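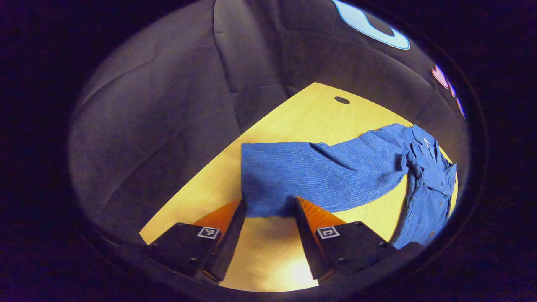 Gray padded fabric with sewn seams dividing it into broad panels.

Plutia Revises Seam and Fill Standard for Padded Upholstery Panels

PRIMTHORPE, October 2025 – Plutia, a maker of padded panels for seating and wall use, has issued a revised internal standard for seam strength, fill weight and cover wear. The standard applies to all panels cut and sewn at the company's Primthorpe plant and replaces the version in use there for the past six years.

The revision covers three product groups: seat backs, loose cushions and fixed wall padding. Each group now has its own test schedule. Under the earlier standard, all three were tested to the seat back schedule, which placed a higher load on wall padding than it meets in normal use and did not test loose cushions for fill movement.

Seam strength is now measured on finished panels. Samples were previously sewn from flat cloth and pulled apart without fill. A filled panel holds its seams under constant tension, and the stitch holes open further at points where two seams meet. The minimum seam strength for seat backs is set at 370 newtons, measured across the seam at room temperature. Wall padding is tested by the same method against a lower limit, listed in Annex B.

"The flat cloth test gave clean figures, but the failures we saw in returned goods were at the seam crossings," said Vesela Bošković, head of product testing at Plutia. "The new method puts the load where the thread breaks."

The change follows a review of 1,193 returned panels, carried out by the testing department between the close of the last standard and April. Of these, 612 were returned for seam faults. The remainder were returned for flattened fill, surface pilling, color change, or damage in transit. Panels with more than one fault were recorded under the fault named first on the return form.

Fill weight is now checked per section of a panel. A panel may meet its total weight and still have one underfilled section, most often next to a zipper or a closing seam. Under the revised standard, no section may differ from the mean by more than 5 percent. Panels outside this limit are opened and refilled, or scrapped if the cover has been closed with a blind stitch.

Cover fabrics with a brushed face are subject to an added wear test. The fabric is rubbed under a fixed weight, then graded by two inspectors under standard light. Where the two grades differ by more than half a point, a third inspector grades the sample and the middle value is recorded.

Thread specifications are unchanged. Needle size for double-layer seams has been reduced by one step to limit the size of the stitch hole. Operators on the double-layer line have been retrained, and the previous needles have been withdrawn from stock.

Existing orders will be completed under the terms on which they were placed. Customers with open supply agreements may ask for panels made to the revised standard at no added cost, subject to a minimum run of 200 panels per cover fabric. Requests should quote the agreement number and the product group.

The Hailu range of loose cushions will be the first product line to move fully to the new schedule. Wall padding will follow once the second test rig has been installed and calibrated.

"Lead times for the Hailu range will not change," said Folke Eide, operations manager. "Lead times for wall padding will be confirmed in writing when the rig is in service."

Copies of the standard, including Annexes A through C, are available to trade customers on request.

About Plutia
Plutia makes padded panels and cushions for furniture makers, transport fitters and building contractors. It has its plant in Primthorpe and a warehouse in Drundumcombe.

Press contact
Zuweira Yakubu, Trade Communications, Plutia, Primthorpe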